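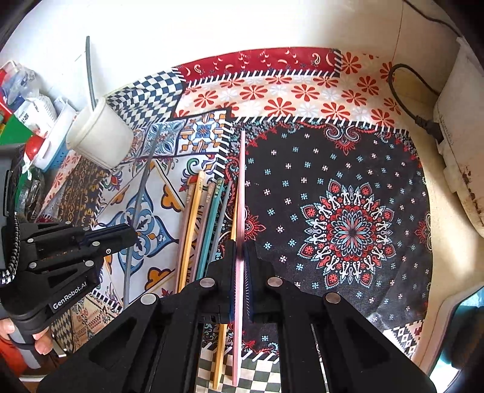 Preparing a Study Space for a Timed Writing Exam

The Wondelska Learning Center provides this guide for adult learners who will sit the written portion of a certificate exam at home. Please read it in full before your first practice session. Learners enrolled in the evening program should also consult the schedule sent by their tutor.

Step 1. Choose the location

Select one table and use it for every practice session. A kitchen table is acceptable if it can remain clear for two hours. The chair should allow both feet to rest flat on the floor. Place the lamp on the side opposite your writing hand so that your own shadow does not fall on the page.

Step 2. Set out your materials

You will need lined paper, a printed copy of the practice prompt, a clock with a visible face and something to write with. Telephones may not serve as clocks. Learners using the Tadel workbook should remove the prompt page in advance and put the workbook away, as the sample responses are printed directly after it.
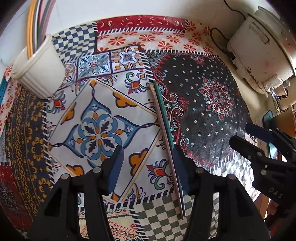

Handwriting counts toward the final mark only when a reader cannot make out a word, yet many learners lose points in this way. Write on a firm, even surface. If the table is covered with a cloth, as with the patchwork pattern shown, place a hard clipboard or several spare sheets under the page. A busy pattern can also show faintly through thin paper and make the lines harder to follow.

Step 3. Plan before you write

Spend the first seven minutes on an outline. State your main point in one sentence, then list the reasons that support it. Do not write full paragraphs at this stage. The outline is not marked, but it must be handed in with the response.

Step 4. Write the response

The expected length is 1000 words. Responses that run well past this length are accepted, although the readers may stop at the end of the third page. Leave a blank line between paragraphs - corrections are much easier to fit in later. Cross out errors with a single line.

Step 5. Review and submit

Read the response once for meaning and a second time for spelling. Write your learner number at the top of each page. Practice responses may be left in the tray outside Room 3389 before 5 p.m. or mailed to the Center. Marked papers are returned by Shahram Ebrahimi, coordinator of the writing program, to whom questions about a mark should also be addressed. Requests for extra time on the March exam must be made in writing.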